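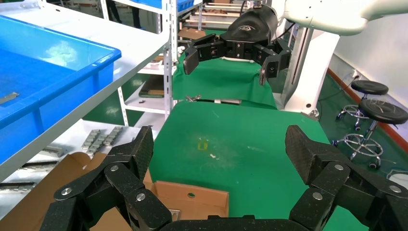

Chapter 5
The Souvenir Trade

Every town with a parking lot for buses will sooner or later sell you a magnet. Gavby, which had no castle and a fairly modest waterfall, sold more than 36 kinds of them before anyone asked who was buying. This chapter looks at small gift goods: how they are priced, where they are stocked, and why so many are shaped like a local fish.

The key ring will be our main case. It is cheap to ship, hard to break, and easy to give to a coworker you don't know well. Cadi Probert, who ran the gift counter at Unden, called it "an apology for having gone on vacation."

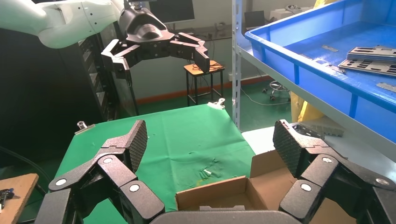
5.1 What the Buyer Pays For

A plain metal ring and a ring stamped "Grimham" cost nearly the same to make. The second sells for three times as much, though only in Grimham. Economists call this place value. Shopkeepers call it rent.

Before reading on, find a souvenir in your own home and write down what you think it cost. Keep the figure for Section 5.3, where you will be asked to defend it.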